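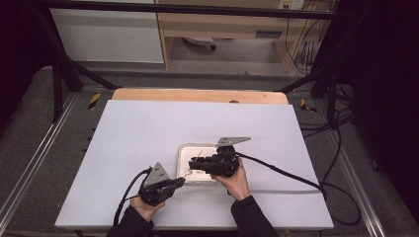 Amber Catterall thinks I should get it over with and have the second ear piercing done before the summer, because by August everyone's ears are sweaty and nothing heals. She told me this Friday at lunch, with her mouth full, and then sent me the booking page for Jostden before I'd even paid for my sandwich.

So I read the booking page. I read all of it, which I suspect puts me in a small club. Jostden wants $44 for one lobe piercing and $205 for what they call a curated ear, meaning they look at you and decide where the holes go. I have had these ears a long time and can look at them myself for free. The jewelry is extra on the cheap one. On the expensive one it says "included from our starter range," and I couldn't find the starter range anywhere.

Then there's the aftercare. My first pair was done at a mall kiosk when I was eleven and the girl told my mother to turn the studs every day. Now turning them is the worst thing you can do. Fine, I believe that, I remember how it felt. But the new rule is a bottle of Clovitz mist, twice a day for months, and the label says purified water and salt. I have water. I have salt! I know there's an argument about getting the strength right and keeping it sterile, and I'd probably end up buying the stuff, but I'd like it noted that I rolled my eyes.

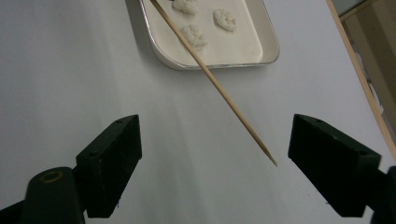 Small tray, white table.

Called Nirkden too, the place over by the laundromat on Dobson. The woman who picked up was Tiziana Pagano and she was the first one to say anything that sounded like advice. She asked if I sleep on my side. I do, the left, always have. She said then do the right ear and leave the left alone, and don't do both at once whatever anybody offers you. No mention of a membership. I asked about the piercing gun and she said they use needles only, in a tone that closed the subject.

She also said a lobe takes a couple of months if I leave it be, and longer if I fuss. I fuss. Mom used to slap my hand away from my ears at the dinner table.

What bothers me is that I can't tell if I want this or if I've been talked into it. Amber has seven and she looks great, but Amber looks great in a raincoat. Somebody online paid $388 for three tiny gold ones and wrote a whole page on how they changed her relationship with her face. I'm not expecting that. I'd like a small plain hoop that doesn't snag on my green sweater.

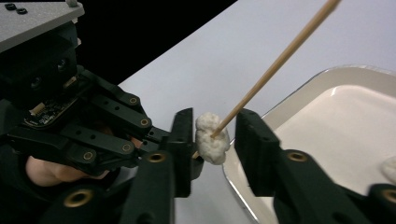

Before I call back

Ask what the stud is made of and get a real answer, since "hypoallergenic" could mean anything. Ask if the hoop has to wait – I bet it does. Find out about swimming. Don't tell Amber which day.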